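Family History Board > Research Help > Obituaries and Death Notices

Thread: Two obituaries for the same man, different birthplace and different kids

**mapleledger**
I'm working on my mother's side and I have two newspaper obituaries for my great-grandfather. They ran a few days apart in September. The first was in the Relville paper, where he died. It says he was born in Wunholm and names three surviving children. The second was in the paper from his old county. It says he was born "on the farm near Blöndal" and names four children. The fourth is a daughter I have never seen in any other record.

Same death date, same wife, same church. It's the same man. Which one do I go with for the birthplace? And has anyone had a child show up in one obituary and not the other?

**oldplat**
Go with neither until you have something closer to his birth. An obituary is good evidence for the death date, the funeral and who was alive to be listed. For a birth that took place decades earlier it's only as good as whoever sat down with the funeral home. Do you have the death certificate? Look at who the informant was.

**mapleledger**
I have it. The informant was his son-in-law. Birthplace on the certificate is Wunholm, same as the first obituary.

**oldplat**
Then those two are one source. The son-in-law probably gave the same answers to the funeral home and the registrar on the same afternoon. Don't count it twice.

**Tess_in_the_stacks**
I'd lean toward the second one. Hometown papers often took their notices from a brother or a cousin who still lived there, and those people knew where the farm was. A son-in-law would name the nearest town with a post office. How far is Blöndal from Wunholm?

**mapleledger**
3 miles by the old road.

**Tess_in_the_stacks**
So they may both be right. Wunholm was the mailing address and the farm was out by Blöndal. I'd write it up that way and cite both.

**oldplat**
I disagree with writing it up as settled. "May both be right" is a guess. Put both in the notes and leave the place field at the county level. I have spent years taking other people's guesses back out of my tree.

**hcarrow**
On the daughter: check for a stepdaughter or a niece raised in the house. My grandmother's notice lists her as a daughter of people who were her aunt and uncle. The other paper left her out completely. Length could also be part of it. Some papers charged by the line, and families cut names.

**Tess_in_the_stacks**
I don't think a family would cut one child out of four to save on a line. A falling out is more likely. I've seen that plenty.

**hcarrow**
Could be. I wouldn't put it in a tree without something on paper, though.

**mapleledger**
Thanks, all. Update after some digging. The church in Wunholm was a union parish and its registers were copied by Bent Brynjólfsdóttir, who put out a small typed index. It has 2,000 entries and the county library has a copy. Page 31 has a baptism for my great-grandfather with the residence given as "Blöndal road." No birthplace as such.

The fourth daughter isn't in the index. But there is a confirmation for a girl with her first name and a different last name, and my great-grandmother is one of the sponsors.

**hcarrow**
There's your niece or ward. Look for her mother's death in the years before the confirmation. If the mother died young you may find the girl in his household under her own name.

**oldplat**
Good find. Get the original register page if it survives. Typed indexes drop things, and the "residence" column may have been the copyist's own heading.

**mapleledger**
I've written to the diocese. They charge for lookups and it may take a while. I'm also trying the Britik funeral home in Relville, which still has its ledgers. I'll post when I hear.

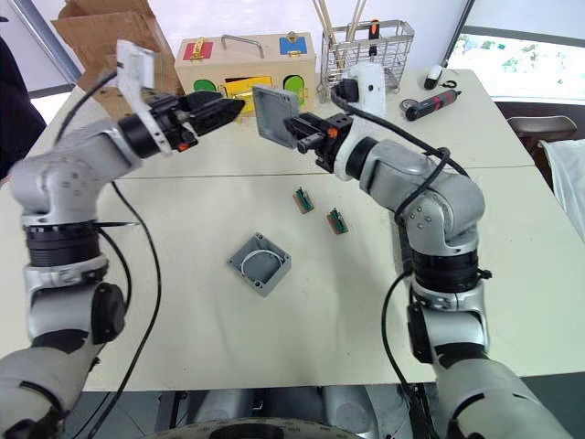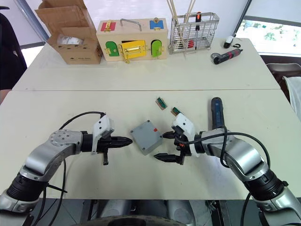
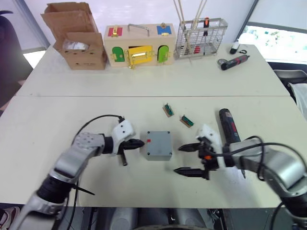 **Tess_in_the_stacks**
Ask the funeral home who paid the bill as well as who gave the information. It isn't always the same person, and the payer is sometimes the one who wrote to the hometown paper.

**mapleledger**
I hadn't thought of that. Added to the letter.

Reader comments

**quillfeather**
Found this by searching for Blöndal. My people are in the same parish index. The copyist used "road" for any farm outside the town line, so I'd side with oldplat and keep it at the county.

**dunmore_b**
I had the same trouble with two notices. The longer one turned out to be wrong on the order of the children but right on all the names.

**Tess_in_the_stacks**
I still say Blöndal.

Recent threads

Reading "inst." and "ult." in old death notices
Funeral cards with no year
Is a 500 word obituary too long for the local paper?
Survivors listed by married name only
Relville cemetery, section without stones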